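Two Arms, One Hallway: Comparing Grippers at Fernolent
June 18, 2022

The first thing the lead tester at Fernolent wants to talk about is doors. Not robots, doors. "I could go on about doors all afternoon," she says, and for a good part of our call she does.

Her group is in the middle of a comparison that has been running in simulation all spring. The plan is simple to say and slow to do: take a two-armed robot, put it in a virtual home, swap one thing at a time (gripper, controller, camera placement) and see what changes. The home is a scene they call Keston. It has wooden doors, tiled floors, carpet, cabinets with fancy molding, and pictures on the walls.

"We wanted a place with too much going on," she says. "Our old test scene was white boxes on a gray floor, and everything we tried looked great in there. Then you put the same controller in a house with a red wall and a yellow door and it goes a little funny."

The view she likes best is from the robot's own upper body, with both arms out ahead of it. It took her a while to get used to, she admits, with everything leaning over to one side, but she now reads it as easily as a street map.
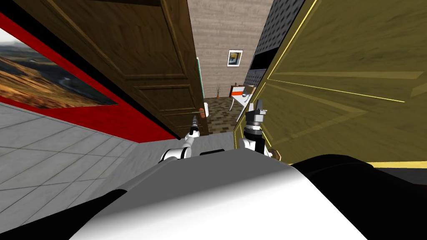

Both arms reaching into the gap between the brown door and the yellow one, in the Keston scene.

What she loves about this spot is that it asks for judgment about space. A wide open room lets you be sloppy. A doorway doesn't, and with two arms there is always the question of which one goes first and where the other one waits. The team tried 4 controllers on the passage, 10 starting positions each, and she can tell you without looking at her notes which ones made her wince.

"The one we call Claeys is smooth. Really lovely to watch! But it plans each arm as if it were alone in the world, and then it has to stop and sort itself out. Protness is jerky and kind of ugly, and it keeps both arms in mind from the start. I went in wanting Claeys to win. I'm still a bit sad about it."

Then there are the grippers themselves. Fernolent has 6 models in the comparison, and most of the close-up testing is done with flat, parallel fingers, watched from a camera down at the hand. That camera was an argument for weeks. Half of the group thought the upper view was plenty. 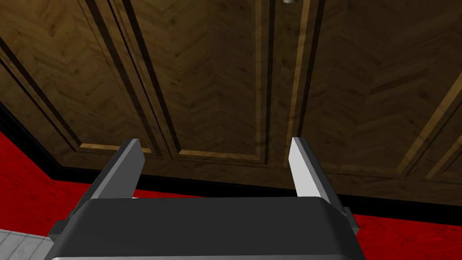
"From up top you know where you are in the house," she says. "From the wrist you know where your fingers are. Those are two different questions, and I think we spent a month acting like they were one."

The wrist camera has its own troubles. Close to a cabinet, wood grain can fill most of what the robot sees, and a repeating pattern is hard on software that tries to track its position by picking out little features. The same V shape turns up over and over. She got around some of that by having the tracker lean on molding edges and the seams between doors, which stand out better – a small change, but one she brings up three separate times.

I asked whether the fingers get in the way of the picture. She laughed. They do, and she has come to like it. With both fingertips in view you always have something of known size to measure against, and if the hand is set even slightly wrong you see it right away. On one model they found a bad offset that way, after 600 runs that all had to be done over. "I wasn't very cheerful that week," she says.

The hallway keeps coming back into the conversation. It has become the team's standard stop for checking a new build before anything longer gets scheduled, partly for the tight space and partly for how far you can see down it.
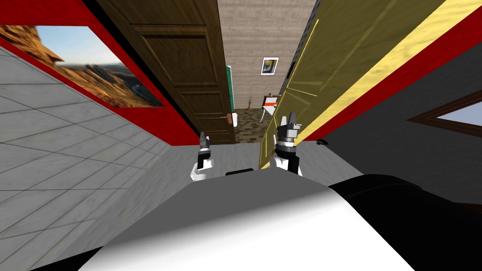
Looking down the corridor toward the far room, grippers in front.

A long view gives the upper camera near and far things to work with at once. She says you can tell a lot about a camera setting by whether the little framed picture on the back wall still reads as a picture.

Her current favorite job is handling flat things. Cups and blocks are well covered, she says, and everybody has a cup demo. Something thin and upright between two plates is a different animal. Squeeze from the wrong angle and it turns on you, and the contact model in the simulator gets a real workout too. 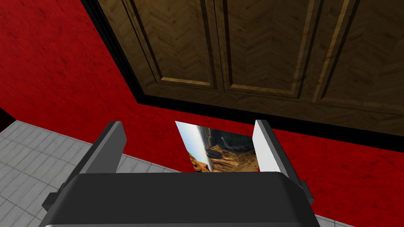
Finger shape matters more here than she had guessed. She had expected the padded designs to run away with it, and the plain flat plates have held their own so far, mostly by being predictable. The controller always knows where the surface is. Padding gives a little, and modeling that "little" well is a project of its own.

She is careful about what any of it means for real hardware. Simulated friction is a number somebody typed in, and she'd like to see the same six grippers on a bench before she tells anyone what to buy. Bench time is booked for July, starting with the flat plates and Protness.

"I'm rooting for the ugly one now," she says. "Ask me again after the bench tests and I'll probably have changed my mind about the pads, too."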